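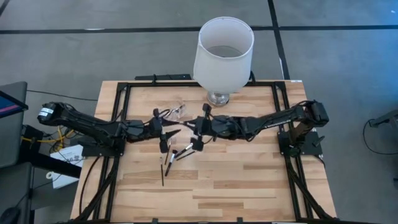

Home | Shop | Lampshades | Repairs | FAQ | Basket (0)

Lampshade and lamp FAQ

Updated Sunday, November 20, 2022. Same questions keep landing in the inbox so answers are all in one place now. Written in a rush between orders, sorry.

What size shade do I need?
Measure the base first, without the bulb. Shade a bit wider than the base at its widest point. Tall drum on a squat base is fine, plenty of people like it. If you can see the bulb holder from your sofa, shade's too short or sitting too high.

How do I measure my old shade?
Three numbers. Across the top, across the bottom, and height down the slope (not straight down, everyone does straight down). Millimetres please. If top and bottom come out the same it's a drum.

What drums do you keep in stock?
200, 332 and 360 across. Yes 332 is an odd one, it's the ring size our old supplier used and half our customers now have bases to match. Anything else is made to order.

Ring at the top or the bottom?
Table lamps, bottom, nearly always. Ceiling pendants, top. Tell us which when you order. We can't swap it afterwards, the ring is part of the frame.

The hole is too big for my lamp holder
You've got a European shade ring on a UK small holder. Reducer ring, plastic, goes in the post with any shade if you ask. Write it in the order notes box.

What about the Gonden and the Brennan?
Gonden is the cotton drum, Brennan is the linen taper. Same lining, same fire rating. Gonden lets a bit more light through the sides. Brennan creases if you post it back in a soft bag so please don't.

Which bulb?
LED, and stay under the wattage on the sticker inside the shade. If the sticker's gone, email and we'll look it up. Warm white for bedrooms. Cool white makes a cream shade look grey, we get complaints about "wrong colour" and it's the bulb most times.

How do I clean a fabric shade?
Off at the plug, bulb out, let it cool. Lint roller or a soft dry paintbrush, top to bottom. No water on glued shades, the trim lifts and you get a brown line that won't come out. Hand-stitched ones can have a quick dip in luke warm water but ask first.

And glass bases?
Damp cloth, then a dry one. Keep water well away from the holder. Never the dishwasher. Somebody has tried.

My shade is wonky
Loosen the holder ring, turn the shade a quarter, tighten it by hand. Still wonky, send a photo. Bent frames get replaced free inside 80 days.

Can you rewire an old lamp?
Yes, Buppha Kaewkla does all the rewiring, Thursdays only. New flex, plug, holder and a test. Allow two weeks, longer before Christmas. We don't take lamps with cracked glass, the tightening finishes them off.

Do you still sell the Andel floor lamp?
No, discontinued. Spare shades yes, while they last.

Can I collect?
Yes from the Brerkberg workshop, side door, ring the bell twice. Wait for the email that says its ready.

Returns?
Stock shades, 30 days, in the box it came in. Made to order no, unless it's faulty.

3 comments | Share this page

Contact us | Delivery | Privacy | Back to top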